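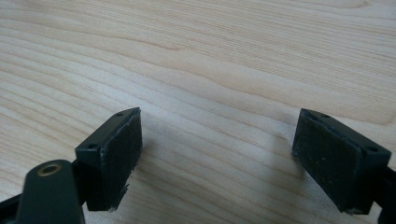
Figure 1. Pale tabletop with long, wavy grain.

3. What sellers call a light table

I started this part of the project thinking color words would be the easy bit. They were a mess! The Trulleo listings gave me 1042 secondhand tables described as light, pale, blond, or some mix of the three, and once I'd thrown out the duplicates and the ones with no description at all, I had 942 left to read. So I read them, mostly on the train to Trilladstead, with a pencil and a growing dislike of the word "neutral."
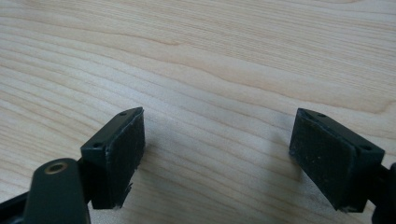 Ilaria Lo Presti
Trilladstead, 2019-10-27

The first thing I noticed is that sellers hardly ever name a color on its own. They lean on food (honey, oat, butter, milky coffee) or on weather. Kamala Varma, who coded the listings a second time, put "sandy" with the weather words and I had it under places, and we went back and forth on that for most of an afternoon. We ended up giving it its own code, which I still think is a bit of a cheat.

Grain was harder. Plenty of people write "nice grain" and leave it there. The ones who go further usually borrow from water — ripples, waves, a tide line — and they do it for tables priced under 2000 as happily as for the expensive ones.

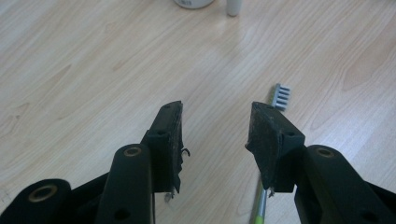
Figure 2. Blond wood-grain surface, with arcs at the left and long streaks elsewhere.

I also asked Silviu Bălan to sort the grain words without seeing which listings they came from. He made two piles, calm and busy, and our codes lined up with his pretty well except for "flowing," which he called busy and I'd had down as calm. Vitine sellers use that word a lot more than the Trulleo ones do, so the choice does move the totals in section 4. I kept mine and put his version in the appendix.

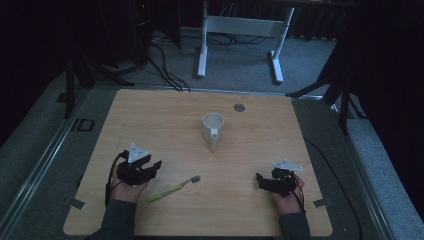 Figure 3. Light wooden tabletop in a gray metal frame.

Species names I left out completely. Sellers guess (I would too), and I had no way to check a guess against the wood. If a listing said "maple look," I kept the "look" and dropped the maple. Thibault Charpentier has a separate count of the species names, and he'll be writing those up in November.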